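Shared desk and break table inspection, Vokik office, room 7
Date: 17 April 2022
Form: housekeeping and general safety, short version 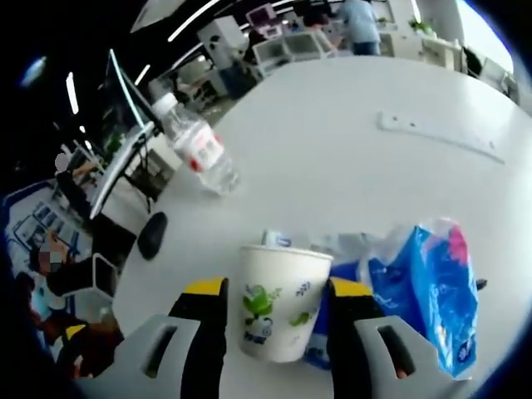 Checked at the end of the working day. Mark each line OK, FIX or N/A. Comments go under the line they belong to. Items left as FIX are looked at again in July.

## 1. Table surface

- [x] Table stands level and does not rock: **OK**
- [x] No sharp edges or splinters: **OK**
- [ ] Surface clear of trash and packaging: **FIX**
 - Crumpled clear plastic bag on the table behind a paper cup. Bags go in the bin when they are emptied. One on the floor is a slip hazard.
- [ ] Personal items put away: **FIX**
 - Blue pack of tissues left out. Tissues can stay in the room, but keep them on the shelf by the door.

## 2. Drinks and liquids

- [ ] Open cups kept away from electrical items: **FIX**
 - White paper cup with green cartoon leaf characters, standing upright. A computer mouse is on the same table and a monitor stands to the left. Use a cup with a lid or drink at the counter.
- [ ] Bottles capped and standing up: **FIX**
 - Clear water bottle lying on its side near the mouse. It has its cap, but bottles should stand up or go in a bag. Same comment as on the last form.
- [x] Paper towels within reach for spills: **OK**
 - Roll on the shelf, half used.

## 3. Electrical

- [x] Cords free of cuts and bare wire: **OK**
- [x] Power strip off the floor: **OK**
 - Strip tagged 183, test label in date.
- [x] Monitor steady on its stand: **OK**
 - Black stand, no wobble when pushed lightly.
- [ ] Long white panel in the tabletop clean: **FIX**
 - Dust in the small holes. Vacuum with the brush end. Do not use a wet cloth on this part.

## 4. Seating and floor

- [x] Chair rolls and locks as it should: **OK**
 - Black chair with gray armrests, seat height works through its full range.
- [ ] Armrests tight: **FIX**
 - One moves a little from side to side. Needs a hex key. Reported to Plistero under job 606.
- [x] Walkway behind the chairs clear: **OK**
- [x] No loose mats or cables across the floor: **OK**

## 5. Exit and first aid

- [x] Door opens fully: **OK**
- [x] Fire extinguisher in place, pin and seal present: **OK**
- [ ] First aid box stocked: **FIX**
 - Low on small bandages. The box should hold 20. Order from Awwad with the next supply list.

## General comments

Most of the open items can be cleared in a few minutes with a bin and a cloth. The chair should stay in use only if the armrest does not get worse; move it to the storage room if it does. The cleaning crew from Mivano does not clear personal items off tables, so cups and bottles left out will still be there the next morning.

Copy to the room folder. Original stays with facilities.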